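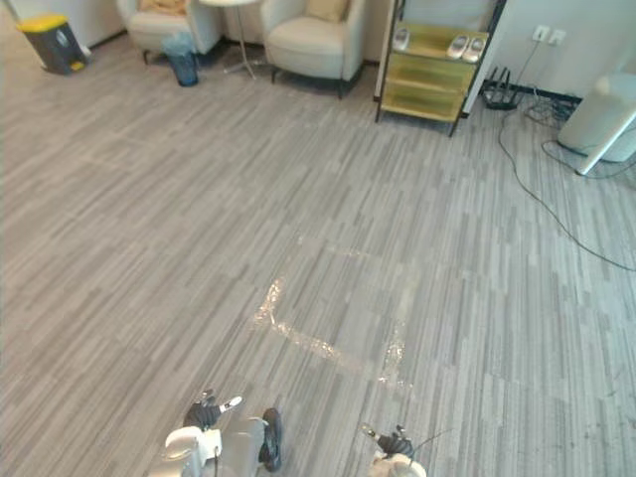
Head cam, start of episode, lounge carpet. Tape square in the middle is the placement target.

Thread: Clear tape target on striped carpet, policy drifts off the line

stripefold
We are collecting pick-and-place demos on floor level, two arms, teleoperated. Task is to set a soft block inside a taped square. The tape is clear. I have 300 episodes so far and trained a first policy on them last week. Approach is fine, grasp is fine, placement is biased along the direction of the carpet stripes. The stripes run diagonally in the head view, lower left to upper right, and the block ends up displaced that way more often than any other way.

Setup: head camera plus one wrist camera per arm, Paracha for recording, Haler for training, default augmentation. Block starts in a random spot reached by either arm. Operator is told to place it inside the square, no orientation requirement.

Questions. Is the tape simply too hard to see, and if so, do I throw out the 300 or keep them as a hard subset?

ohmic_drift
Look at the top side of your square. In the still it is a faint strip. The others show up only where they catch the light. After the resize in the Haler loader I doubt there is much left of it. Your policy is probably placing relative to whatever it can find, and the strongest texture near the target is the stripes.

Use matte tape in a color that is not in the carpet. Start over.

kelp_77
Disagree with starting over. The operator could see the square and placed correctly, so the action labels are good. What is weak is the observation. Mix the old episodes with new ones that have a visible marker and you get a policy that handles both. We did this on the Merkitska bench with a worn target outline and the old data helped.

ohmic_drift
The bench was fixed relative to the camera, I assume. Then the policy can memorize where the target is and the outline hardly matters. On a floor with a base that gets moved between sessions it can't.

kelp_77
Fixed bench, yes. Fair point. I would still not delete anything. Storage is cheap and a filter flag takes a minute.

stripefold
The base does move between sessions, by up to 60 cm. Within a session it stays put. The tape has never been moved. The armchairs, the round table and the shelf have also stayed where they are the whole time.

ohmic_drift
Then there is your second problem. The target is at a constant offset from the furniture. A network that sees two cream armchairs and a bin with a bright yellow lid at the top of every image has much easier landmarks than glossy tape. It will triangulate from those, badly, and the error will look like a bias in some direction. Try masking the top quarter of the head image at inference and see what happens to placement.

nullspace_b
Has anyone considered that this is a calibration issue? A small yaw error in the head camera would give you a consistent displacement too. I would check that before touching the data.

stripefold
Policy is end to end from pixels to joint targets, so there is no extrinsic in the loop. The camera mount could have shifted between collection and evaluation, though. I will compare an early episode against a live view.

nullspace_b
Mount shift is what I meant. Ours slipped on a Tirkero head bracket and cost us a week. Overlay the first image of episode 1 on the live image at half opacity. The shelf uprights are good edges for this, thin and black against a pale wall.

tern_and_gravel
Separate remark. There is a long cable on the carpet to the right, and another thin one coming up off the right gripper. Do either of those change position between episodes? If the floor cable gets nudged during a session it becomes a session ID, and the model can use it to look up where the base was.

stripefold
The floor cable moves, yes. It gets kicked. The gripper cable swings with the arm. I had not thought of the floor cable as a leak.

tern_and_gravel
It is a leak only if you split train and validation by episode. Split by session and your validation loss will tell you the truth. I would bet it goes up a lot.

stripefold
Results, in order.

Mount: overlay lines up at the shelf and at the outlet. No shift I can measure.

Masking the top quarter: placement got clearly worse. Out of 37 trials, most landed outside the square, and the direction of the error was no longer along the stripes. So the furniture was being used, and the stripe direction may have been a coincidence.

Split by session: validation loss roughly doubled.

ohmic_drift
That settles it for me. The old set teaches the room. Recollect with the target moved every few episodes.

kelp_77
It teaches the room for the placement phase. Approach and grasp are still usable, and that is more than half of each episode by time. Cut at the moment of lift and train the first segment on everything.

ohmic_drift
Cutting at lift gives you a seam in the action chunks. I have not had good luck with that. If stripefold wants to try it, drop the chunks that span the cut.

stripefold
Plan for now. Matte orange tape, target relocated every 10 episodes, base relocated every 20, floor cable run along the baseboard and fixed there. Old episodes kept and flagged, used for approach and grasp only, spanning chunks dropped. Goal is 632 total, old and new together, which is what fits in the operator hours I have through April.

nullspace_b
Vary the lighting too if you can. The carpet washes out toward the right side of your view and orange will not look the same over there.

stripefold
Noted. I can do half the sessions with the blinds down. Will post the session-split numbers when the first new batch is through.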